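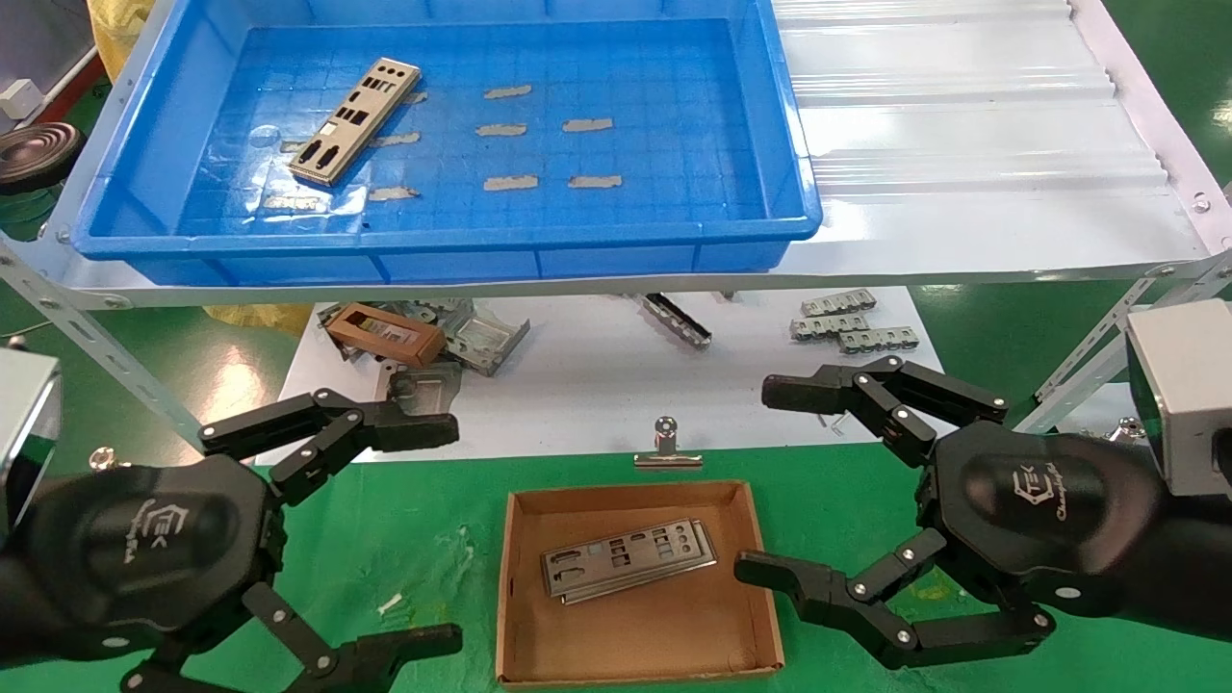 I/O shield in a blue tray.

Grondaro Computer Reuse Programme
Progress report to the Pradora Fund
Reporting period: November to the end of April
Submitted Saturday, May 9, 2026

1. Position against the grant agreement

The agreement covers the collection, data erasure, repair and placement of used desktop computers in Dikel and the villages on the Pinto road. At the close of the period 1,751 machines had been placed with households, schools and adult learning centres, against a target of 2,398 for the full term of the grant. Placement is slightly behind the profile submitted with the application. Collection is ahead of it, and the difference is held as stock at the Dikel store.

The gap between collection and placement opened during the winter and has two causes. The first is the operating system change described in section 3. The second is a late start to placements on the Pinto road, where the delivery contract was signed two months after the planned date. Deliveries there now run fortnightly.

No change to the total target is requested.

2. Collection and data erasure

Most machines came from office clearances. The share received from private households rose slightly, but these machines are older on average and yield fewer working units. We have therefore stopped advertising the household drop-off day and accept household machines by appointment only.

Every drive is erased or destroyed before the machine moves to repair. Erasure is logged against the serial number of the drive as well as that of the computer. Until the winter only the computer's number was kept, and a machine that had changed drives could not be traced fully. The older records have been checked and corrected where the drive was still in our hands. Where it had already left with a placed machine, the entry has been marked as incomplete. We have informed the donors concerned in writing, and none has asked for further action.

Solid-state drives are still the slower part of this work. Some models do not report a completed erase in a form that our software accepts, and these are set aside for shredding. The cost falls under the waste line of the budget and is within the forecast.

3. Repair and preparation

A growing part of the donated stock cannot run the current version of the operating system it was sold with. Up to November we placed such machines with the older version installed and a note to the recipient. This is no longer acceptable, as security updates for that version have ended for ordinary users. All machines in this group are now prepared with a Linux desktop or broken down for parts.

The change affected throughput. The standard disk image had to be rebuilt, and the printed guide given to recipients was rewritten and tested with learners at two centres. Preparation time per machine has since returned to its former level. Requests for help in the first month after placement are higher for Linux machines than for the others – mostly questions about printers and about opening documents sent by schools – but fall to the same level afterwards.

Parts supply is adequate for memory, power supplies and drives. It is poor for small case parts. Rear port plates, drive brackets and front panel leads are often missing from office clearance machines, and many are specific to one board or one case. They are cheap but slow to obtain singly. Usable plates and brackets are now removed from every machine that is broken down and stored by board model. A machine is not placed with an open gap at the rear of the case.

Electrical safety testing is carried out on all units before release. The tester was recalibrated during the period and the certificate is held at the store.

4. Placement

Households are referred by schools, housing officers and the library service. The median wait from referral to delivery is eight working days within Dikel. It is longer on the Pinto road, where it depends on the delivery calendar, and we do not yet have enough deliveries there for a reliable figure.

Around 60 referrals were closed without a placement. In most of these cases the household could not be reached on the telephone number supplied. Referrers are now asked for a second contact, and a letter is sent before a case is closed.

Connectivity remains outside the scope of the grant, but it affects the results. A proportion of recipients have no fixed line and rely on a mobile phone for access. Desktop machines without wireless adapters are of little use to them. We have begun fitting USB adapters where the referral form shows that one is needed, paid for from our own reserves.

5. Finance

Spending is below budget in total. Transport is underspent for the reason given in section 1 and is expected to recover in the next period. Staff costs are on budget. Storage is overspent, the result of the additional stock held over the winter, and we ask the Fund to approve a transfer from transport to storage within the existing total. The detailed statement is attached as Annex A.

6. Risks

Storage capacity. The present lease covers the ground floor only. If placement does not rise during the summer, collection will have to be paused.

Quality of donated stock. Several large donors are replacing desktops with laptops. Our tools, spare parts and guides are arranged for desktops, and laptop batteries require separate handling and storage. A short assessment of the change is under way and will be sent to the Fund separately.

Referral volume. Schools make few referrals during the summer break. Library and housing referrals do not make up the difference.

7. Work planned for the next period

Pinto road deliveries will move from fortnightly to weekly if the stock is ready. The recipient guide will be issued in a large-print edition. The parts register, at present a spreadsheet held on one computer at the store, will be moved to the shared system so that case parts can be searched by model from the repair benches. A follow-up survey of households placed before November will be sent by post with a return envelope, and the response will be included in the next report.

Annex A: Statement of expenditure
Annex B: Placements by referral source
Annex C: Calibration certificate, safety tester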